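Clurkar Community Room - Frequently Asked Questions

Questions about hiring the room, the kitchen and the parking lot. If yours isn't covered, call the booking desk at extension 136 or leave a note in the box by the side door.

How do I book the room?

Fill out the booking form and return it to Annag Kerr at the front desk. Forms are also kept in the rack in the hallway. We hold a date for 12 days while we wait for your deposit. After that it goes back on the calendar.

How many people does the room hold?

The limit is 166 standing or 136 seated in rows. If you want tables as well as chairs, plan on fewer. The limit is set by the fire code and includes children, caterers and musicians.

What does it cost?

A full day is $244, and evenings are half that. Regular groups that meet at least twice a month pay a lower rate, which Annag can quote you. The kitchen is included. The piano is not.

Can I get in early to set up?

You have one hour before your start time at no charge. If you need longer, put it on the form under "Extra time" and we will tell you if another group is in ahead of you.
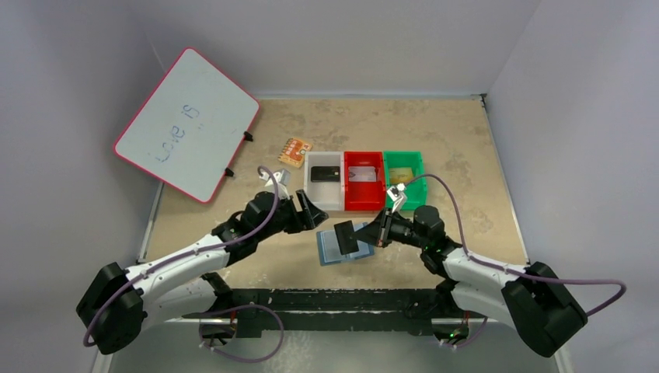 Kitchen and food

Can we bring our own caterer?

Any caterer is fine as long as they carry insurance and send us a copy a week ahead. The kitchen has a six-burner stove, two sinks and a full-size refrigerator. There is no deep fryer and you may not bring one.

Is alcohol allowed?

Beer and wine are allowed at private events. If you plan to sell drinks you need a permit from the city, and it has to be posted near the bar during the event. Everything stops at 11 p.m.

Do we have to wash the dishes?

Yes. Wash, dry and put away anything you use. Plates go in the tall cabinet, glasses on the open shelf. Dish towels are not supplied - please bring a few.

Parking and cleanup

Where do guests park?

Use the lot behind the building. The row along the fence belongs to the apartments next door and cars left there do get towed. Street parking is free after 6 p.m. and all day on weekends.

What about trash?

Bag it and take it to the green dumpster at the back of the lot. Flattened boxes go beside it. Glass goes in the blue bin.

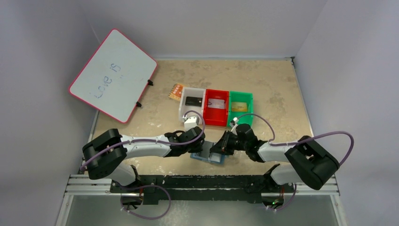

When do I get my deposit back?

Deposits are returned by check within two weeks of your event. Rory Sutherland inspects the room the next morning and will call you if there is any damage or extra cleaning to discuss.

Can I cancel?

You can cancel up to 30 days ahead and get everything back. Inside 30 days we keep the deposit unless another group takes the date.

These rules apply to bookings made after Sunday, October 27, 2019. Bookings made before then follow the old rate sheet.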